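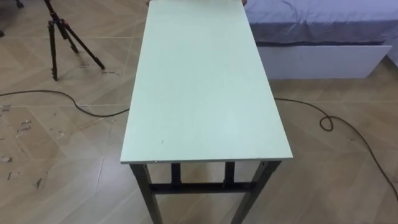 Do I need experience moving furniture to apply?
All you need is a steady grip and some patience with doorways.

Table movers wanted, Porthorpe and Lutolport
Boersma is looking for 3 part-time people to help shift, turn and set up small tables in our practice rooms this July. It's light work and good fun if you like getting things to line up!

What you'll be doing
Most of the job is a two-sided lift. You take one edge, your partner takes the other, and you walk the table to its new spot without bumping the legs. We use the Undik room guide, so you'll always know where the table is meant to end up - and which way it should face.

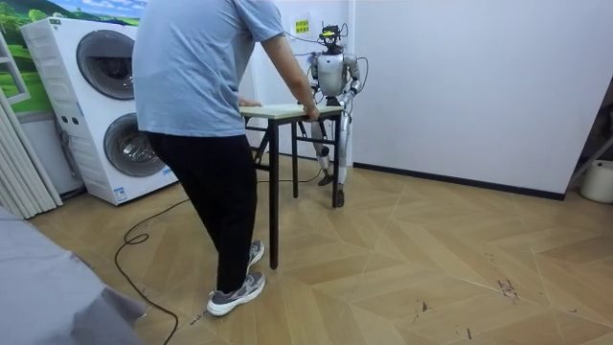
A hand at each side of the tabletop, Boersma practice room.

What to bring
Closed shoes with a flat sole, pants you can bend in, and a short-sleeved top. Shifts are 2 hours and start at 9 a.m. Water and snacks are on us.

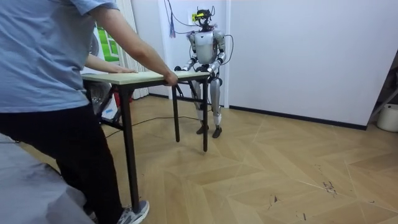

One of last year's movers wrote to us that the turning was the best part, and that after a few shifts they'd started rearranging their own kitchen.

How to apply
Send a few lines about yourself to the Boersma desk, Room 231, Porthorpe, and put reference 713 at the top. Tell us which mornings suit you - we'd love to hear from you!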